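How do I get furniture dents out of wall-to-wall carpet before I move out?

Annick Fehr
Posted Jul 4, 2022

Hello everyone, I'm giving up my apartment on Leitner Street at the end of the summer and the big bedroom has carpet from wall to wall, with deep dents where my bookcases and the bed used to stand. 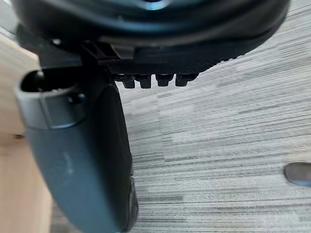

Othmane Tahiri commented asking what the carpet is made of and how long the furniture had been sitting on it, and he's quite right, I should have put that in from the start. I honestly don't know the fiber! My landlady thinks it came from Trevine, the flooring store out past Ullell, but she has no paperwork and the store couldn't find the order when I called. The bookcases stood in the same spot for the whole time I've lived in the place, and you can imagine what a wall of cookbooks and old atlases weighs. The bed I moved in June, and those marks are already shallower than the others, so I have some hope.

So far I've vacuumed in both directions and rubbed at the dents with my fingers, which made me feel busy and did very little. My sister swears by ice cubes. My neighbor says ice is an old wives' tale and I need an iron, and the thought of a hot iron anywhere near my deposit makes me want to lie down. The deposit is $2,000 and I would dearly love to see all of it again. Is there a gentle way to do this? And is it even something a landlady can charge for? I've been a good tenant and we get along, so I'd rather not start an argument over it if I'm in the wrong.

Thank you in advance, and sorry for going on.

Youssra Ait Brahim

Your sister isn't wrong, Annick, and neither is your neighbor, they're just talking about different carpets. I've moved more times than I like to admit and have done it both ways.

I would begin with the ice, simply for the reason that you can't scorch anything with it. Pick one dent in a corner, ideally somewhere a dresser would hide it, and test there first. Lay cubes along the whole dent so it's covered, and let them melt by themselves. The slow melting is what you want, so don't hurry it with warm water. Leave it overnight, then blot up whatever is left with a white towel (white, please, I once used a red one and had a whole new problem). While the pile is still a little damp, tease it up with the edge of a spoon or your fingertips, working from the outside of the dent toward the middle. Then let it dry all the way before you judge it. It always looks disappointing while it's wet.

If that only gets you halfway, go on to steam. Put the iron on its steam setting and hold it a good 4 inches above the carpet, never touching, and give it short puffs until the fibers feel warm and slightly moist. Then the spoon again. A lot of synthetic carpet will melt if the iron touches it, and a melted patch can't be brushed out, so if your hands are unsteady or the phone is likely to ring, leave this step for another day. With wool you have to be careful about soaking it, too much water can make it shrink or leave a brown ring.

For the bookcase dents I'd expect to go over them two or three times. Mine from a piano never came out completely, but they got soft enough that you had to know where to look. Good luck with the move, and do let us know how it goes!

Adel Bouzid

just rent a machine. I got the Vollis one from the grocery store and did the whole room, 147 square feet, in an afternoon and the dents mostly came up with everything else. Took almost 2 days to dry though so open the windows

Essam Ouali

I can't improve on Youssra's instructions, so I'll take the deposit part. In most places a landlord can't charge you for ordinary wear, and marks from normal furniture usually count as exactly that. The rules do differ from state to state, though, so look up your own, and read your lease again with a cup of coffee, especially any line about professional cleaning. Some leases ask for a receipt, and in that case a rented machine may not satisfy her.

Since the two of you get along, I'd invite her over before you start. Show her the dents, tell her what you're planning, and ask if she has any objection to water or steam on her carpet. If she says they don't bother her, send her a friendly note afterward so it's in writing. And take dated photos of the bare room once the last box is out, with the curtains open.

Annick Fehr

Thank you all so much! Ice is down on the worst bookcase dent as I type, and I've invited her for coffee.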